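From: Skarphéðinn Vestergaard
To: Kurnville Neighbors list
Date: Tue 8 December
Subject: Re: [kurnville] Water meters, the new rate sheet

Þórarinsdóttir wrote:

> I think people are being too hard on Platard. The new meters read
> themselves, they catch leaks early, and the company told us the
> typical household will pay less by spring. My own bill went down
> a little. Can we give it a chance before we start a petition?

I'm glad your bill went down. Mine went up to 582 dollars for the quarter, and I live alone with a cat and a dishwasher I run twice a week. I'm not claiming that proves anything. One bill going up proves as much as one bill going down.

What I would like to see is what "typical household" means. I asked at the Westus office and was handed the same rate sheet we all got in the mail. It gives the new price per unit and the new base charge. It does not say how many people live in this household, or whether it has a yard.

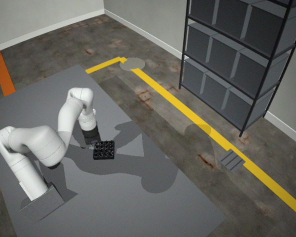 The base charge is the part I'd look at first. It went up for everybody, whether they use a drop or not. If you use very little water, you can cut back all you like and still pay more than you did last year. I have a hard time squaring that with a letter that has the word "conservation" in it 4 times.

As for leaks, I'd love to believe it. The sheet says customers will be notified of "unusual flow." Notified how? By whom? My neighbor across the street had a toilet running most of the fall and heard about it when the bill came, same as she would have with the old meter. Maybe the alerts weren't switched on yet. If so, why are we paying for them? 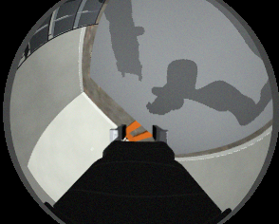

There is also the matter of the appeal window. You get 90 days from the date printed on the bill to dispute a reading. My bill was dated two weeks before it reached my mailbox. To dispute it you need a photo of the meter dial, and the new meters go to sleep and have to be woken up with a flashlight. I tried it on my knees in the wet leaves and got a number on the third go. It matched the bill, for the record. So the meter and the bill agree with each other, and I still don't know if either one agrees with my pipes.

I did ask for a side-by-side test, old meter against new. I was told the old ones had been scrapped.

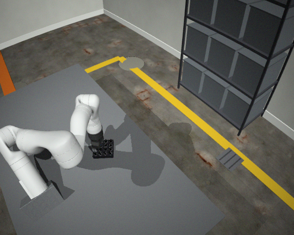 3 min read

I'm not signing the petition yet either, because as written it asks for the old rates back and I doubt the old rates were any better explained. What I'd sign is a request for the numbers behind the letter: the household they used, the months they used, and how many bills went up.

If anyone kept last December's bill, please send me the usage line and the total. Cover your account number first. I'll post whatever I get, including the ones that make me look wrong.

Skarphéðinn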